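Every spring the same argument starts up at our end of the county, and this year I've decided to join in. Should the little airfield at Sleiman keep its open day, or has the whole thing had its time? I say keep it, and I say so as someone who has stood in that car park in sideways rain eating a cold chip.

The case against goes like this. It's noisy, the lane gets blocked from 11 until teatime, and the money would be better spent on the hangar roof. Fair enough, the roof is a disgrace. But I've been going since I was small enough to be carried, and I can't think of another place where you can walk up to a light aircraft, ask the owner what the funny little tube under the wing is for, and get a proper reply (it measures airspeed, and please don't poke it). 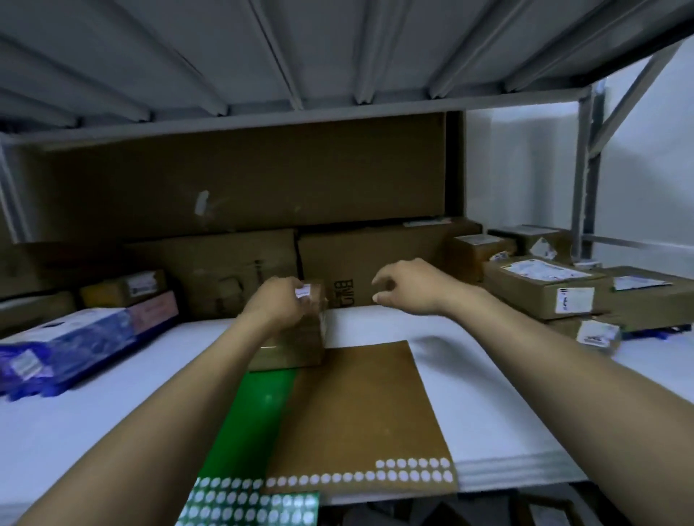 So who pays for it all? The flying club does, mostly out of the gate money and the rent from the stalls, and last year it nearly broke even.

That isn't bad for a field with one grass runway! The big shows along the coast have jets and grandstands and parking at prices I'd call cheeky, and I do enjoy them, but you watch from behind a fence with 300 people's heads in the way. At Sleiman the fence is a bit of rope. Dineo Fourie let my nephew sit in her glider for a good long while last April and he's talked about nothing else since. He's 11. He now wants lessons, and his mother has stopped speaking to me about it — temporarily, I hope.

What I would change is the flying programme. There's far too much waiting. Last time we had 14 displays spread over a very long afternoon, with gaps you could have cooked a roast in, and the commentary filled them with the history of Voltgate's sponsorship. Shorten the day, put the gliders on early while the little ones are still cheerful, and finish with the aerobatics. I'd happily lose the Burkico tent as well, though I know some people go just for the free pens.
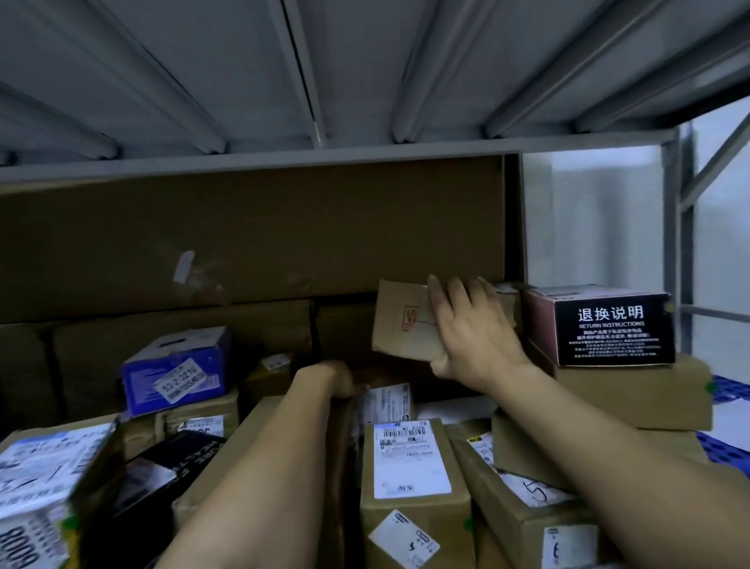

Ruba Aoun thinks I've got this backwards, and told me so over the garden gate on Thursday: the gaps are when people wander off and talk to the pilots, so if you squeeze the programme you lose the very bit I keep going on about. I've thought about that and it's annoyingly sensible. Maybe leave one long break in the middle, then, and tidy up the rest.

As for the noise, I live under the circuit myself. It's one day. The mowers on our road make more of a racket from May onwards, and they never do a loop for you.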